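Surfaces

Plaid in a Small Space

Lining an open-topped enclosure takes very little wallpaper and a surprising amount of measuring. The check has to be squared, the corners have to be planned, and the floor has to stay out of the way.

A full-size room forgives a lot. The ceiling line is above eye level, furniture stands in front of most of the skirting, and a pattern that drifts a little between the door and the window is seldom noticed. An open-topped box on a workshop bench is viewed from above and from the front, usually at arm's length, and every edge of the lining is inside the same glance. 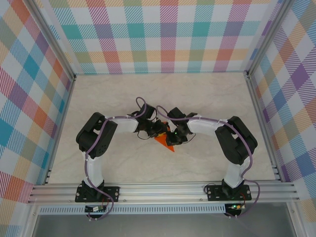

Words by Apostolos Theodorakopoulos
Published January 3, 2025

The enclosure at Pustside is built on aluminum. A grooved rail runs along the front, posts run down the sides, and the panels sit between them. The floor is pale. Its color reads as beige from some angles and as cream from others, and a small orange piece shows up against it without any help from the lighting.

That contrast was the starting point for the lining. The brief asked for a quiet floor and a busy wall, with the two kept clearly apart. A busy floor makes small parts hard to find. A busy wall does little harm at this scale, provided the pattern is hung straight and the eye has somewhere plain to return to.

Choosing the check

The wall pattern is a large tartan check. Teal, coral, lavender, mustard, sage, and pale pink bands cross on a white ground, with a fine diagonal hatching worked through them. Usau sells it under the name Akberg, and it was drawn for bedrooms and hallways. On a normal wall it looks like an ordinary cheerful check. Inside a box it looks much larger.

Scale is the usual objection to using room paper in a small enclosure. The alternative is dollhouse paper, printed with a reduced repeat. We tried a reduced check first and took it down. The bands became so narrow that the hatching closed up and the whole wall turned gray at a normal viewing distance. The full-size print kept its white ground and its separate colors.

Weight matters as well. The Akberg sheet is rated at 92 grams per square meter, on the light side for a wall but easy to fold at a post. Heavier papers spring back from an inside corner and need to be cut there, and a cut edge in a corner collects dust.

Setting out the back wall

The back wall is hung first and everything else is taken from it. Find the center of the panel and mark it lightly in pencil from top to bottom. Decide whether the center line will fall in the middle of a colored band or in the middle of a white gap. Either works. A band on center looks heavier, and we used one on the trial panel before changing our minds.

Check the panel for square before checking the paper. Aluminum frames go together quickly and can be out at the top while looking true at the base. With stripes this is a nuisance. With plaid it is worse, as the horizontal bands show the error along the top edge and the vertical bands show it again at the posts.

Paste the panel, leave the paper dry, and lay the sheet from the center outward with a felt-edged smoother. A stiff plastic smoother will polish the hatching on an uncoated paper. Trim with a new blade. Allow 14 hours before refitting the panel, longer in a cold workshop.

Turning the corners

The side walls are where most small linings go wrong. They run away from the viewer, and a check on a receding wall no longer looks like a check. Its squares skew. The ones nearest the front appear larger, and the bands slope toward the back corner. None of this can be corrected with the paper and no attempt should be made to do so.

What can be controlled is the height of the horizontal bands. If the bands on the side wall arrive at the post at the same level as those on the back wall, the corner will look settled even where the vertical repeat does not match. Transfer the heights with a strip of card held against the back wall, marked at each band and carried around the post. A tape measure introduces a fresh error every time it is read.

Budget for waste. A large repeat on short walls throws away a good deal of every sheet, and offcuts are rarely wide enough to use elsewhere. Our order came to 749 kroner with eight sheets in it, and more was left on the cutting table than I would like to admit.
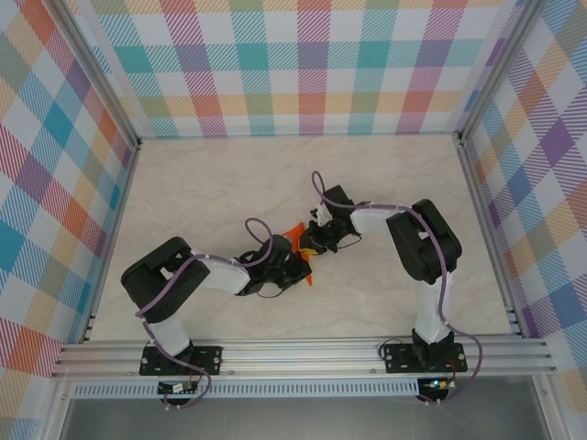

The floor and its edges

A faint gray vein runs through the floor surface, in the manner of marble. The marbling is light enough to disappear under strong light. A pure white surface was considered and rejected. It shows every scuff, and it throws light back up onto the lower part of the walls, where it bleaches the paler bands.

Smoothness is the other requirement. Texture looks good in a sample and is tiresome in use, since grit lodges in it and small pieces catch. Samples from Cha were tested by dragging a folded card across them. The ones that clicked were returned.

Thin metal strips mark the line where the walls meet the floor panel. They do the job of a skirting board with almost none of the height. A strip covers the raw lower edge of the paper, the part most likely to lift, and it gives the eye a hard line between pattern and plain surface. Fit the strips last, once the paste has cured. Mitering them is optional. A butt joint at the back corner is acceptable if the cut is square and the burr has been filed off.

Care

Dust the walls downward with a soft brush. Do not use a damp cloth on uncoated paper, and keep solvent cleaners off the floor until they have been tried on an offcut. Keep one full sheet of the wallpaper stored flat, with the batch number written on the back. Repeats of a multicolor check vary between print runs, and the sage is usually the first to shift.

The lining will be inspected again in April, with attention to the lower corners and the top edge of the back wall.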